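About Trornmont

Category: Company
By Theda Wegener
Updated August
4 comments | 17 shares

Trornmont designs, assembles and services light-duty belt conveyors for packing, sorting and inspection benches. The company works at the small end of the trade: short lines, low loads, one or two operators, and products that can be lifted with one hand. We do not build mining conveyors, airport baggage systems or anything that has to carry a pallet.

The business started as a repair shop for belt drives. Most of the early work came from bakeries and bottling rooms whose equipment had outlived its manufacturer. Replacement rollers had to be turned to match worn originals, and frames were often welded in a way that made a simple belt change take a full shift. The first Trornmont conveyor was built for a customer who wanted the belt off and back on during a lunch break. That requirement is still in the specification for every unit we sell.

What we build

There are two product families.

The Flilska is a bench-height conveyor with a flat belt and an aluminum frame. It is supplied in fixed lengths up to 2000 mm, and longer runs are made by coupling units end to end. The standard belt is green PVC with a light texture on the carrying side. Other colors are available on request, although green remains the usual choice for inspection work, where white, clear and red packaging all need to stand out against the surface. Casters are optional. We recommend them for shops that rearrange their floor with the seasons, and leveling feet for everyone else.

The Drendison is a narrower unit intended for feeding parts between two fixed stations. It has a lower side panel, a crowned drive roller and a belt tracking adjustment that can be reached with the guards in place. It is sold mainly as a replacement for older transfer units and can be drilled to match an existing hole pattern.

Both families use the same drive package and the same control box. Speed is set with a knob and shown on a small display. There is no touch screen. We tested one for a year and went back to the knob after operators asked for a control they could use with gloves on.

The test bench

New belts and frames are checked on a bench line at our main shop before they go into the catalog. The bench has a flat white working surface on the operator's side, level enough to hold trays without sliding, and the conveyor runs along the back of it. Test items are ordinary packaged goods and household containers. Machined test blocks give neat figures, but customers do not ship machined blocks.

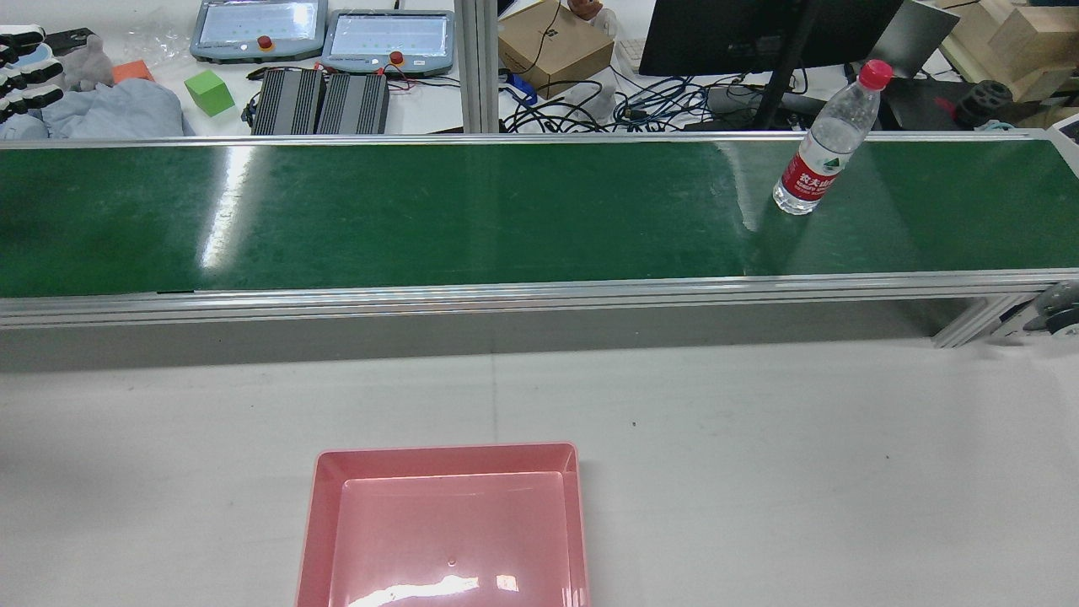 Bottled water on a green belt at the bench line, with a pink tray on the near side.

A tall, light container is one of the more demanding loads for a small conveyor. It has a high center of gravity and a small base, and it reacts to a rough belt splice long before a carton does. Our stability check uses containers of this kind at three fill levels. The belt is started and stopped from rest 20 times at each level, and any tip is recorded along with belt speed, position across the width and distance from the nearest splice. A frame and belt combination that tips a full container at its rated speed is not released.

Surface glare is checked on the same bench. A new PVC belt will reflect overhead lighting, and a bright streak in the wrong place makes clear plastic hard to inspect by eye. The remedy is usually to move the lamp or fit a diffuser. A matte belt is also available, but it holds dust and takes longer to wipe down, so we quote it only where the lighting is fixed.

Trays are a separate subject. Many customers pick from the belt into shallow trays, and the height of the tray rim relative to the front rail decides how far the operator has to lift. We publish a rim clearance table for the Flilska and will add a customer's own tray to it if a sample is sent with the order. Sloped walls and a wide rim are preferred. Straight-walled trays tend to stick together when stacked.

Frame and rails

The rails are extruded aluminum. Grooves along the front rail accept standard slot nuts, so guides, sensors, tray hooks and lamp brackets can be added without drilling. The rear rail is plainer and serves mainly as a stop. Side panels are flat and finished in gray, and they come off with four screws for cleaning.

We are asked now and then why the front rail is heavier than the rear one. It carries the accessories, and it is also the part that people lean on.

Service and spare parts

The parts store holds 1097 line items, including rollers and bearings for conveyors we no longer make. Of these, 283 are kept for machines built by other manufacturers, mostly from the repair years. The list is printed twice a year and a copy is sent with each service visit. Orders received before 2:00 p.m. are packed the same afternoon.

Belts are cut and spliced in house. A customer ordering a replacement needs to supply the frame serial number, or, failing that, the belt width and the distance between roller centers with the tensioner fully slack. Please measure to the millimeter. An old belt is a poor reference for length, as it will have stretched in use.

People

Grigoris Chrysikopoulos is technical director and is responsible for frame design and the test bench. He joined from the repair side and still signs off on every roller drawing. Theda Wegener manages customer documentation, including the installation manuals, the rim clearance table and this page -- corrections to any of them should go to her.

Assembly is done in small teams. The person who builds a unit also writes its test sheet, and their initials are on the plate beside the control box.

Electrical work on larger orders is carried out with Pappas, a controls firm we have worked with since the first coupled Flilska line. Pappas supplies the wiring harnesses and attends commissioning when more than one drive has to be synchronized.

Visiting

Customers are welcome to bring their own products and run them on the bench line before ordering. Bring full and empty samples if the item is a container, plus any tray or bin that will be used beside the belt. A session takes a morning, starting at 9:00 a.m., and a copy of the test sheet goes home with you. The shop is closed for inventory in the first half of August, and parts orders placed in that period are shipped when we reopen.

Filed under: About us, Conveyors, Bench testing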